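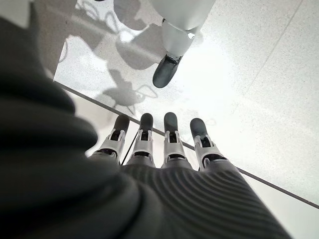
Page last changed: September, 16:13

Home / Get involved / Call for participants

Carkby Oral History Project: people wanted who worked at or lived near the Janthorpe cannery

The Carkby Local History Room is looking for people to take part in recorded interviews about the Janthorpe cannery and the streets that grew up beside it. We want to hear from former employees, from their children, and from anyone who lived, shopped, went to school or ran a business in the Janthorpe neighborhood while the plant was open.

You do not need to have worked there long. A summer on the bean line counts. So does a paper route that went past the loading dock.

What the project covers

The cannery packed green beans, beets, corn and, in its later years, soup. Very little of what went on inside was written down. We have the payroll ledgers, a box of can labels and two shelves of correspondence with growers. Those records tell us what people were paid and how many cases were shipped. They do not tell us how the shifts were set, what people ate on break, how new workers learned the job, or what the neighborhood smelled like in beet season.

We are interested in all of that, and in the following subjects in particular:

- Seasonal work, including housing for workers who came from out of state
- The night shift and how families arranged child care around it
- The company store and the credit book
- Growers who sold to the plant, especially on the Hedholm road
- The softball league and the company picnic
- The flood and the cleanup afterward
- The closing of the plant and what people did for work next

If your memories do not fit any of these headings, get in touch anyway.

Who can take part

You must be 16 or older. If you are under 18, a parent or guardian has to sign the consent form with you. Younger participants are usually grandchildren who want to sit in on a family interview, and we are glad to have them.

There is no upper age limit. We can record at your home, at an assisted living residence or in a hospital room if the staff agree to it. You can have a relative or friend with you. You can also be interviewed as a pair or a group of up to four, which works well for people who were on the same line or lived on the same block.

Interviews can be held in English or Spanish. For any other language, tell us when you sign up and we will look for an interpreter. It may take a few extra weeks.

You do not have to live in Carkby now. Several of the people we have spoken to moved away when the plant closed, and we can record by phone or video call. The sound is better in person, so if you are planning a visit to the area, let us know when you will be in town.

What happens in an interview

Before the interview, one of our interviewers will call you. The call lasts 20 minutes or so and gives you a chance to ask questions. We will ask when you were at the plant or in the neighborhood, which jobs you did, and whether there is anything you would rather not talk about.

The interview itself takes between one and two hours. We use a small audio recorder and one microphone. We do not film unless you ask us to. The interviewer will have a list of questions but will not stick to it if you have something else to tell. You can take a break or stop at any time.

It helps to look through old photographs or papers beforehand. Bring them along if you can – they often bring back names and dates. We can scan them while you wait and give them back to you the same day.

Afterward we type up the recording and send you the transcript on paper or by email. You will have six weeks to read it, correct the spelling of names and mark anything you want taken out. Nothing goes into the collection until you have returned the signed release form. If we do not hear from you in six weeks, we will call. We do not treat silence as a yes.

Where the recordings go

Approved recordings and transcripts are kept in the Local History Room, where anyone can ask to hear them. With your permission, we will also put short extracts on our website and use them in the exhibit planned for the old Eze Street fire station. You can say yes to one of these and no to the others. The form has a separate box for each.

You can ask for your name to be left off. You can also ask for the whole recording, or part of it, to stay closed for a set number of years. Please remember that people who knew you may recognize your voice or a story even when your name is not given.

We may ask you to leave out, or let us mask, the names of living people when the story concerns their health, their money or a crime. The interviewer will go over this with you on the phone.

Payment and expenses

Participants receive a $83 gift card after the interview, whether or not they later sign the release. The amount is set by our grant and is the same for everyone, including each person in a group interview. We also pay for parking, bus fare or mileage within the county. Keep your receipt for parking. If you need someone to look after a child or another family member while you are being interviewed, ask us about this before you book.

You will also get a copy of your recording on a USB stick, plus a printed transcript. Extra copies for family are free on request.

Times and places

Interviews at the Local History Room take place in the reading room annex, which has a ramp and an accessible restroom. The building has free parking on the east side. The number 13 bus stops across the street. Daytime and evening appointments are available, and the last one starts at 6:30 p.m.

We also have the use of a meeting room at the Hedholm Grange for people on that side of the county. It is up one flight of stairs and there is no elevator. If stairs are a problem, choose a home visit or the annex.

Objects and papers

We are not collecting large equipment. We have no space for it. We would like to see, and in most cases copy and return, the following:

- Pay stubs, badges, union cards and safety leaflets
- Photographs of the plant, the yard or the streets nearby
- Recipe booklets and labels
- Letters to or from seasonal workers
- Home movies on any format, even if you have no way to play them

Please do not mail originals. Call first and we will arrange a time for you to drop them off.

How to sign up

Fill in the short form at the front desk of the Local History Room, or write to us at:

Carkby Oral History Project
P.O. Box 3116
Carkby

Give your name, a phone number, the best time of day to reach you, and one or two lines about your connection to the plant or the neighborhood. If you are signing up for somebody else, please check with them first and tell us how you are related.

We reply to everyone, normally within two weeks. We are booking interviews through the end of spring. People who are in poor health or who are only in the area for a short time will be given the earliest appointments, so please mention it if either applies to you.

If you took part in the school project on the cannery some years ago, you are welcome to take part again. Those tapes were not kept, and we have only a few pages of notes from them.

Related pages
Consent and release forms (large print available)
Using the Local History Room
Eze Street exhibit: progress so far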